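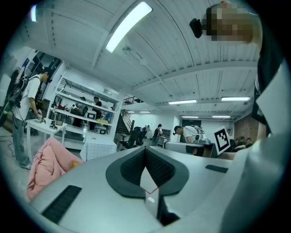

How high should a work table be for someone who stands at it all day? Level with the elbow or a little under it for light hand work, and lower for anything that has to be pressed or lifted.

Search Search this site Enter keyword

March 2020
By Roxana Onu

Gert Kekana has fitted out work rooms for Skostar for 13 years, and he begins with the lighting plan. "People choose the tables first and then hang the lights over them," he says. "A year later the tables move and the lights stay."

He prefers long tube fixtures under a white ceiling. Corrugated panels are acceptable, in his view, provided they are painted white and the beams as well. A single row leaves the person at the table working in his own shadow. "You lean over to see better and you block what light you had. Two rows, one on each side of the bench line, and it stops."

On table size he is strict. Small tables, one person each, with a top 600 mm deep for light work. He dislikes the big shared bench that Flevum put into its rooms, and says so. "Everything drifts to the middle. Then you reach, and you reach with a bent back."

White tops are his standard choice. They show dirt, which he counts in their favor, and a dark part is easily found on them. The drawback is glare under bare tubes, and he specifies a matte finish for that.

The floor gets less attention than it should, Kekana says. He paints it pale gray so that a dropped screw can be seen. Cables remain the standing problem. Drops from the ceiling are best but cost more, and in older buildings the beams are not always where the drawing shows them. "A black cable on a pale floor, at least you see it. I would still tape it down."

His last job, the Costache building, took 12 tables and was finished in September. The stairs there could not be moved. He kept the tables clear of the foot of them and lost 5 square meters – "less than I expected," he says.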